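Ticket 273: Export consignment held, currency mismatch between invoice and customs entry
Queue: Trade documents
Opened by: Felista Kioko, Muriithi
Priority: 2
Status: Closed

Initial report
Consignment of dried beans and lentils, Muriithi to Rolmont, 39 pallets. The export entry was rejected at validation with "declared value does not agree with supporting document". The commercial invoice is in euros. The entry was generated through Gindodico and shows the same figure with the currency set to pounds sterling. No amount has been altered, only the currency code. Resubmitting the entry without changes gives the same rejection.

Steps already tried by the reporter:
Re-exported the invoice from the ledger. No change.
Cleared the draft entry and built it again from the order. No change.
Changed the currency by hand on the entry screen. The field accepts EUR but goes back to GBP on save.

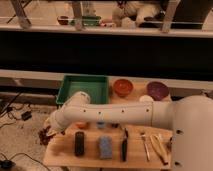 First response, trade documents desk
The currency field on the entry screen is not the source value. It is read from the buyer record when the draft is saved, so a manual edit will always be overwritten. Please send the buyer record for Rolmont, all tabs, and the contract header. Please do not submit again in the meantime. Each rejected attempt is logged against the exporter's account and after 4 of them the entry goes to manual review.

Update from reporter
Buyer record attached. Trading currency is EUR on the main tab. Contract header is also EUR. Three attempts have been made so far. The haulier has been told to hold the load at the Widemel depot, where storage is charged by the day.

Analysis
The main tab is correct. The fault is on the settlement tab, where there is a second currency field used for the bank guarantee. For Rolmont this was set to GBP in September, when the guarantee was moved to another bank. The entry builder looks at the settlement tab first and only falls back to the main tab if the settlement field is blank.
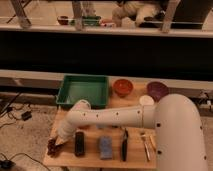
Checked against two other buyers with a guarantee in a different currency from the contract. Both reproduce the fault in the test company. Buyers without a guarantee are not affected.

A second point came up during the check. Freight on this consignment is charged separately at 2000 and the line carries no currency code at all. It takes whatever the entry header says. Once the header is corrected the freight line will follow, but the haulier's quotation is in sterling, so it must be given its own code before the entry is sent. Otherwise the total will still be wrong and the last permitted attempt will be used up.

Workaround
1. Open the buyer record, settlement tab.
2. Note the guarantee currency, then blank the field and save.
3. Delete the draft entry. Do not edit it.
4. Build a new draft from the order and confirm that the header reads EUR.
5. Set the freight line to GBP.
6. Submit.
7. Put the guarantee currency back on the settlement tab once the entry has been accepted.
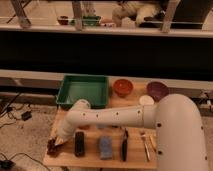
Step 7 matters for the bank report, which runs overnight and drops any guarantee with a blank currency. If acceptance is delayed past close of business, restore the field anyway. The submitted entry keeps its own copy of the header.

Result
Submitted on 9th February. Entry accepted at the first try after the workaround. Load released from Widemel. Guarantee currency restored and the bank report checked the following morning, no lines missing.

Permanent change requested: entry builder to take the currency from the contract header, with the settlement field used for the guarantee only. Passed to development, no target release yet. 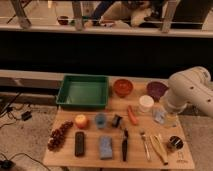 Triin Lukoševičius: Same rejection at our end on a flour contract, also with a guarantee in another currency. The workaround holds, but if the order has been part shipped, step 4 picks up the header from the first shipment and not from the buyer record. We had to close the order and raise a new one for the balance. Could that be added to the development request?

Trade documents desk: Added. Part-shipped orders are now listed as a separate case under the same request.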